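Brilside square table, gloss white — review after nine months of office use

Posting this before I forget half of it. We bought the Brilside square in gloss white, paid £400 from Inbridge, delivery to Brerkadberg on top. Nine months of daily use now. Short version, decent table, annoying top, would buy again but in the matt. Long version below, in whatever order it comes out.

What we wanted. A square table for the open end of the office. Lunch, meetings, people dumping things, the odd afternoon where someone spreads a project over it and everybody eats at their desk. Round was out, wastes the corners. Rectangle was out too, everyone ends up in a row shouting at whoever got the far end. Square you can talk across.

Looked at the Dreßler first. Lovely thing. £500 and a long wait, and the chap on the phone couldn't say whether the wait started when you paid or when they felt like it. So, Brilside.

Delivery

Came in the window they gave, morning slot. Top in one box, legs and fixings in another. Top box is heavy and has nowhere to hold it. Get two people, clear the stairs first, prop the door. We didn't prop the door.

Packing was good. Foam corners, film over the gloss side. Leave the film on until the thing is standing up, seriously. Ours came off early as somebody couldn't resist peeling it and there's a scuff near one corner from exactly that afternoon. Only see it if you crouch. I see it every day obviously.

Assembly

Fine. Instructions are pictures only and the second page has the leg brackets drawn upside down compared to how they go on. Look at the holes, ignore the drawing. The key supplied is soft and will round off, use your own. Do the bolts up loose, stand it up, then tighten. If you tighten on the floor it rocks and you'll be blaming the floor for a week like we did.

Feet adjust, by hand, good range. Our floor is nowhere near level and it took it up no bother. Check them again after a month, one of ours had wound itself in a bit.

The white

Bought it from the website picture, where it looks soft and a bit milky. In the room it is WHITE. Bright, cold, slightly blue in the mornings.

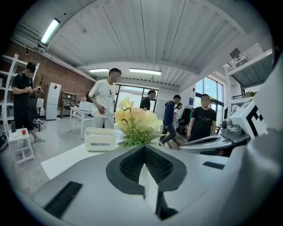
Matching was what I worried about most before buying. One wall is red brick, the shelves are a different white, and I thought the table would make both look grubby. It did for a week or so and then your eye gives up. What it does sit well with is equipment. So much office stuff is pale plastic with grey trim, curved white shells with a black strip or a rubber bit let into them like in the photo just above, and a gloss white table next to that sort of thing looks like somebody planned it. Next to wood it looks like it came out of a hospital. If your office is mostly wood, get the oak finish, or the Dreßler if you have the patience.

It does show everything. Crumbs, coffee rings, pencil, that grey dust that comes off cardboard boxes. Fingerprints not so much as you'd expect, they only show up side-on. Dark glossy tables are miles worse, we had one at the old place and it looked like a crime scene by ten every morning.

Glare

My main gripe and the reason it loses marks. If you have big windows the gloss throws them straight back at you. Late morning is the worst for us, you sit down with a laptop and there's a stripe of sky under your screen the whole time. People shift round the table to get away from it and then all end up on the same side, so much for square. Blinds down fixes it but then you're sitting in the dark in July.

Tried a cloth. Slides about. Tried a big felt mat, better, but then why buy the white one. Matt version is the same price at Inbridge last time I looked. I'd have that one.

One plus, it bounces light up, so the dull end of the room is less dull in winter. Noticed it straight away. Photos and video calls come out nicer too, less shadow under the chin.

Size and how many it takes
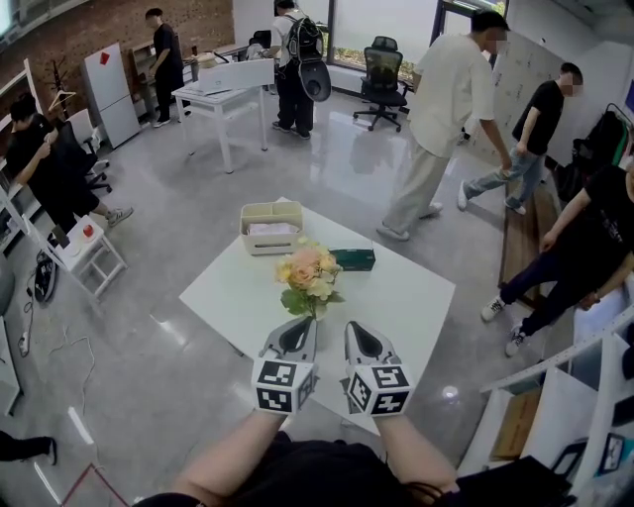

Website says it seats 6. No. It seats a person per side in comfort and you can double up on two of the sides if everybody likes each other and nobody has a big laptop. We bought the 6 chairs to match what it said and the spare ones now live against the wall with coats on. Measure your own people, not the brochure's.

For standing work it's a bit low. Normal table height so fair enough, but if you lean over it for an hour your back will tell you. You can get taller legs as an extra. We didn't, sort of wish we had. Some of the team put their laptop on a box file when they stand at it, looks daft, works.

Reach is good though. You can get at the middle from any side without climbing on, which I couldn't with the previous one. Things don't go to die in the middle the way they used to.

Edges are square with the corners very slightly rounded off. Slightly being the word. Hip height for short people, thigh height for tall people, everyone has had a bruise. Soften-ed corners are on the Dreßler as standard I think, would check.

Cleaning

Damp cloth, bit of washing up liquid, dry it after. Must dry it or you get streaks and the windows show you every one. Coffee comes off if you get to it the same day. Left over a weekend it leaves a faint yellow ring that took a few goes with bicarb. Whiteboard pen came off with a rubber, would you beleive. Biro, no, still there, under the mat.

Do NOT use the green side of the sponge. We have a dull patch now the size of a saucer. Don't use the orange kitchen spray either, it left a haze that needed the washing up liquid anyway.

Things that scratch it: grit under a box being dragged, mugs with an unglazed ring underneath, staples. Things that haven't: laptops, plates, keys mostly. I'd stick felt pads under anything that lives on it. Lift don't drag.

Wobble and noise

No wobble once the feet are right. Lean on a corner and it gives a tiny bit, not enough to slop tea. It is quite loud. Put a mug down and the whole room knows. Typing on it drums a little as well, not a problem with one person, gets irritating with a few going at once. A mat sorts that as well, so I supose the mat earns its keep in the end.

Where to put it

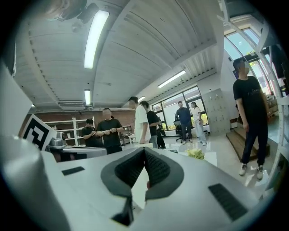

Think about this before it comes up the stairs. We had it hard in a corner first, which was useless, two sides gone and people climbing over each other. Out in the open is much better. You want a proper walkway all the way round with chairs pushed out, and then a bit more again, for whoever is standing behind waiting to get at something. Ours is an office where someone is always busy with something up close while other people stand a few paces off, much as in the last photo, and a table that can be got at from every side suits that. Tight against a wall you lose all of it. It's light enough for two to shuffle over if you get it wrong, but lift it properly, the legs don't like being pushed sideways on carpet.

Also plugs. There's no cable hole and no tray underneath. You can buy a clip on one, the clip is made for a thicker top and drops off. We run an extension lead down a leg with velcro straps. Ugly, fine, get the lead in white.

Customer service

Had to ring Inbridge once. One bag of bolts was short, the long ones. Turned up in the post a few days later, no argument, no photos wanted. Asked them about the dull patch as well and they said that's wear, which, yes, fair, it was us and the sponge. Couldn't sell me a replacement top on its own. Would have thought that was an obvious thing to stock.

Compared with the Dreßler

Only seen it in the showroom so take this lightly. Thicker top, nicer edge, quieter when you knock on it, better underside if you care about undersides. £100 more, plus the wait. If it was going in my house I'd probably save up. For an office where people put wet umbrellas on it I wouldn't.

Marks

Build, good. Looks, good in the right room. Glare, poor. Cleaning, ok if you're quick. Value at 400, good, wouldn't go over that for it.

Edit — somebody asked if the top comes off again for moving. Yes, same bolts, keep the key and mark which leg went where. We had it apart once for the carpet people and it went back together fine, bit stiffer on one corner. And yes the matt comes in the same size, I checked.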